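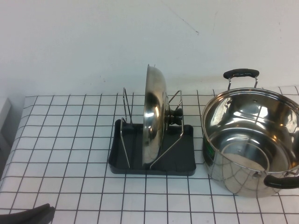 Pot lid upright between the two wire dividers of an organizer tray, on a tiled white tabletop.

News > Charging > Site visits > Reda depot

Reda bus depot: first look at the overnight charging hall

The depot at Reda opened its new charging hall to visitors in November, a few weeks after the first battery buses were assigned to it. The operator, Mestska, ran the tour in two groups. Ours started at 9:30 a.m. at the east gate and was led by Bartosz Nowicki, who manages the electrical side of the site.

The hall replaces an open parking area where diesel buses used to idle on winter mornings. It has a roof but only three walls. The fourth side is open to the yard, which keeps the ventilation requirement low and lets buses drive straight in. Lanes are marked in blue paint, and each lane takes buses nose to tail. A bus parked at the back cannot leave until the ones in front have gone, so the parking order is set each evening by the departure list for the next day.

Power comes in from a new substation behind the wash building. Nowicki gave the contracted connection as 3004 kW, a figure he said came out of the grid operator's study and was never rounded. The old site connection stays in service for the workshop, the offices and the wash. The two are not tied together on the low-voltage side.

The charging cabinets were supplied by Basier and stand on a steel platform above the lanes. Cables drop from the platform on spring balancers to about shoulder height. Most visitors expected roof-mounted pantographs. The depot looked at them and chose plugs for the first phase, as part of the fleet is leased and has no rails on the roof. The platform has been drilled for pantographs so that they can be added later without welding over parked vehicles.

Each cabinet feeds two cables, one after the other. With a full hall the load management software decides which buses charge first. It reads the departure list, the state of charge on arrival and the outdoor temperature. Preheating of the cabin is started from the same schedule, 40 minutes before departure in cold weather, and is done on grid power.

Hubert Sowa showed us the control room. It is a converted dispatcher's office with one screen for the charging load and one for the parking plan. On the morning of the visit the load curve for the previous night was still up. It was nearly flat from 11 p.m. until shortly before 4 a.m., then dropped in steps as the first buses reached their target. Sowa said the target is normally 90 percent, and full only for the two longest routes. The longest daily block now run by a battery bus is 167 miles, with one short top-up at the terminus.

He was open about the problems. Connectors were left on the floor in the first weeks, and one was driven over. Drivers now hang the plug on the balancer hook before they sign off. Two cabinets lost communication with the buses after a software update and had to be rolled back. The fix took four nights, during which the lanes below them were used for diesel vehicles only.

Fire protection took up the longest part of the tour. The lanes are split by a concrete wall at the midpoint of the hall, and there is a marked quarantine bay at the far end of the yard, well clear of the fence. A bus with a battery warning is towed there and left for 48 hours. The hall has sprinklers, linear heat detection under the roof and a manual cutoff at each corner. Wiesława Zalewska, who handles training, said every driver has been through a half-day course on the cutoffs and the towing procedure - mechanics get two full days, plus a separate high-voltage certificate.

The workshop was the last stop. Two of the pits have been filled in and replaced by roof-level walkways, since most of the high-voltage equipment on these buses sits on top. There is an overhead crane for battery packs, rated well above the weight of a single pack. It had been used once at the time of our visit. Tools for high-voltage work are kept in a locked red cabinet, signed out by name.

A second phase is planned. It would extend the platform over the remaining lanes and add a stationary battery from Zamani, sized at 485 kWh, to cover the morning preheating peak. The contract had not been signed and Nowicki would not give a date. He did say the foundation slab is already in place, and we walked across it on the way back to the gate.

The tour ended a little after noon. Visitors arriving by car should note that the lot on the east side has no public chargers. The nearest ones are at the train station, a ten-minute walk.

Comments

Oliwia Górecki
I was in the afternoon group and we were not taken up to the platform. Did you get any noise readings from the cabinets? The fans were loud from below with only part of the hall charging.

depot_lane4
No readings here, but they get a lot quieter once the current tapers. Around 3 a.m. it is mostly the wash building you hear.

K. from the coast
Nose to tail parking sounds fine until the front bus won't start. What happens then?

depot_lane4
Tow tractor at the open end. We have had to do it a couple of times, takes 15 minutes if the brakes release.

Ryszard Kołodziej
Is the 90 percent target a warranty condition or their own choice? Our depot was told 80.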